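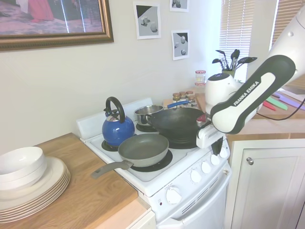 A blue kettle and a black wok on an electric stove.

How to Comment on a Proposed Federal Rule
By Parisa Bahrami
Thursday, September 26, 2024

Most federal rules go through a public comment period before they become final. Anyone can send a comment. You don't need a lawyer, and you don't need to live in a particular state.

Find the docket

Every proposed rule has a docket number. Look for it near the top of the notice in the Federal Register, along with the agency name and the closing date. Copy the docket number exactly, hyphens included. If a news story mentions a rule but gives no number, search Regulations.gov for the agency and a few words from the title.

Check that you have the proposed rule and not an earlier request for information. They can have nearly the same title and separate deadlines.

Read the parts that matter

A notice can run to 200 pages. Start with the summary, then go to the section where the agency asks for comment on specific questions. The regulatory text itself is usually at the end and is often short. I print that part and mark it up.

Write the comment

Open with the docket number and one sentence saying whether you support the rule, oppose it, or want it changed. Then say who you are and how the rule would affect you. If you run a shop with 12 employees, say so.

Refer to sections by number. "I oppose the change to the filing deadline in paragraph (b)" is easier for staff to answer than a general complaint about the agency. If you want different wording, write it out in full.

Form letters are accepted, but 4000 copies of the same letter make one argument. Use a template for the docket number and address if you like, and write the rest yourself.

Leave out your home address, phone number and anything medical you would not want published. Comments are normally posted as sent.

Submit it

Use the comment button on the docket page. Type in the box or attach a file - a PDF is fine. Save the tracking number on the confirmation screen. If you mail a paper copy, read the notice to see whether it must be postmarked or received by the closing date.

Your comment may not show up online for several days. Some agencies post in batches.

If you need more time

You can ask for an extension in a short letter to the same docket. Send it early and give a reason. Deepak Tiwari and I asked for one in February and were turned down, so keep working on your comment while you wait for an answer.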